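Mercedes Paucar has spent three years at Unilel teaching robot arms to do housework, and she does not think they are ready to do yours.

"People ask me when they can buy one," she said. "I tell them to keep the mop."

Her group works mostly in simulation, where a practice bathroom costs nothing to reset. The software, called Grida, loads a room, puts an object somewhere in it and lets the arm try to pick it up. In July the group ran 1557 attempts. Paucar said the bathroom is harder than the kitchen, with less room for the elbow and a lot of smooth white surfaces.

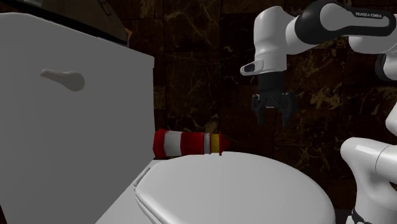

"A person clears off a toilet lid without looking," she said. "The arm has to work out where the lid ends, where the tank is, and how to come down between them. Then it has to close its fingers on something that could roll."

Ruan Potgieter, who writes the grasping code, was blunter. He said a good run in simulation tells him the plan was sound and very little else. Friction is a number somebody typed in. "I can make any grasp work if you let me pick the number," he said.

Round things still give the group trouble. If the fingers land a little off center, the object slides out sideways, and if it is wider than the hand can open there is no grasp to find.
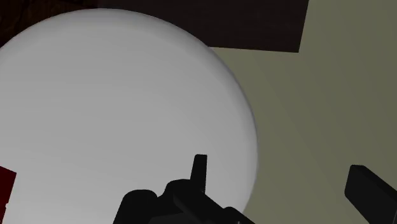

The gripper's wrist-level view, with a pale sphere filling much of the picture.

I asked Potgieter whether a shop floor would be easier. He said it would, for the plain reason that a shop can decide where everything goes. "Same bin, same box, same height. Nobody's house is like that."

Paucar expects the first useful home machine to do one job, slowly, while the owner is at work. She would not give me a year. Asked which chore she would hand over first, she said picking things up off the floor, and she would still want to check under the couch herself.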